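How to Set Up a Browser Game Server at Home for Friends

Reading time: 6 min
Print | E-mail

Written by Arlindo Pimentel, February 2018

Cluvik is a small top-down tank game that runs in the browser. Most people play it on the public servers, which are fine until the evening, when every room fills up and you can't get four friends into the same match. The fix is to run your own room on a spare computer. It takes less than an hour and you don't need to know how to program.

This guide covers Windows. The steps on a Mac are nearly the same, but the menus have different names and I haven't tested the latest version there.

What you need

A computer that can stay on while you play. An old laptop will do. The server doesn't draw any graphics, so the video card doesn't matter. Mine is a laptop with a cracked hinge and 4 GB of memory, and it has never struggled with a full room.

A wired connection to your router, if you can manage it. Wi-Fi works, but if the signal drops for a second, everyone in the room freezes at once.

The server package from the Cluvik downloads page. Get the one marked "room server". The one marked "client" is only for people who want to play outside a browser.

The password for your router's settings page. It's often printed on a sticker underneath.

Step 1: Unpack the server

Make a new folder somewhere simple, such as C:\cluvik, and unpack the whole download into it. Don't run it from inside the zip file. It will start, but it can't save its settings there and you'll lose your changes each time.

Inside you should find a program called room.exe, a text file called room.cfg and a folder called maps. If the maps folder is empty, the download didn't finish and you should fetch it again.

Step 2: Edit the settings

Open room.cfg in Notepad. Most of it can be left alone. These are the lines I change:

name = the name your friends will see
port = 3138
players = 8
map = harbour
password = something short

The port is set to 3138 when you first open the file. Keep it unless another program is already using it. If you run two rooms on one computer, give the second one a different number. I use 2114 for mine.

Set a password even if you only plan to play with people you know. Rooms without one show up in the public list, and strangers will join in the middle of a match. You can change it later, but everyone gets disconnected when you do.

The players line accepts up to 16. On a home connection I wouldn't go above eight. It's your upload speed that counts, and many home plans are slow in that direction.

Save the file and close it.

Step 3: Start the room

Double-click room.exe. A black window opens and prints a few lines of text. Windows will probably ask if you want to let the program through the firewall. Tick the box for private networks and click Allow. If you click Cancel by mistake, open the firewall settings from the Control Panel, find Cluvik in the list of allowed apps and tick it there.

When the last line reads "room open", leave the window alone. Closing it closes the room. You can minimize it.

Now test it from another computer or a phone in the house. Open the game in a browser, choose Join by Address, and type in the local address of the server computer, then a colon, then the port. To find the local address, open a command prompt on the server, type ipconfig, and look for the line marked IPv4 Address. It usually starts with 192.168.

If you get in, the room is working and the rest is about letting in people from outside.

Step 4: Open the port on your router

This is the step where most people get stuck, mainly because every router puts it in a different place. Look for "port forwarding", "virtual server" or "applications and gaming". Add a new rule with these values:

External port: 3138
Internal port: 3138
Protocol: both TCP and UDP
Internal address: the IPv4 address you found in step 3

Save the rule and restart the router if it asks you to. The server computer may be handed a different local address after a restart, so check it again before you go on. A better idea is to reserve the address. Most routers have a page for this, often called "DHCP reservation" or "static lease".

Step 5: Invite your friends

Search for "what is my IP" on any computer in your house and send the number you get to your friends, along with the port and the password. They join the same way you did in step 3, but with this address.

Don't post the address on a forum. Send it by message to the people who need it.

Common problems

Friends see "room not found". The port isn't open, or the rule points at the wrong computer. Go back to step 4 and compare the addresses. A few internet providers don't give home customers their own outside address at all, and in that case port forwarding won't work. You'd have to ask them to change it or rent a server.

Friends can join but you can't. Use the local address yourself. Many routers won't let you reach your own outside address from within the house.

Error 402. The client and the server are different versions. Browser players always get the newest client, so download the server package again and copy your old room.cfg over the new one.

Everyone lags at the same moment. Something in the house is using the upload. Photo backups on phones are a frequent cause. If your ping goes over 200, pause anything that is sending files and see if it settles.

One player lags and the rest don't. The trouble is at their end. Ask them to close other tabs and try a different browser.
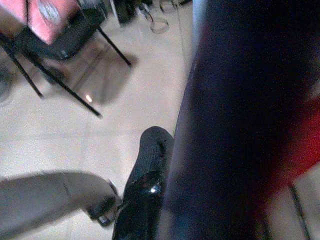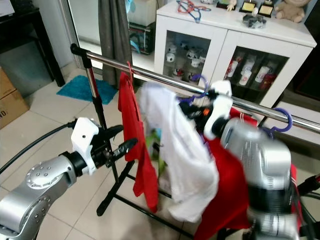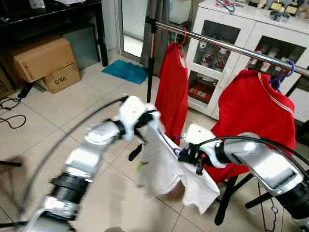 Adding more maps

The download comes with six maps. Players have made plenty of others, and any file ending in .cmap will work once it's in the maps folder. Write the file name, without the ending, on the map line in room.cfg and restart the room.

Two I'd suggest to start with are Tultunar, a snow map with one long bridge down the middle, and Dirnimex, which is all narrow corridors and best with four players or fewer. Both are by Solange Roussel. Her older map, Vieira, is good too, but it was built for the October version and the repair stations no longer line up with the walls.

To run several maps in turn, list them on the same line with commas between them and no spaces:

map = harbour,tultunar,dirnimex

The room moves to the next one after each match. If a name is spelled wrong, the server skips that map and prints a warning in the black window – check there first if a map never comes up.

Shutting down

Type close in the black window and press Enter. The scores are written to a file called scores.txt in the same folder. If you just click the X, the scores from the current match aren't saved.

When you won't be playing for a while, switch off the forwarding rule on the router. You can leave it in the list and tick it again next time.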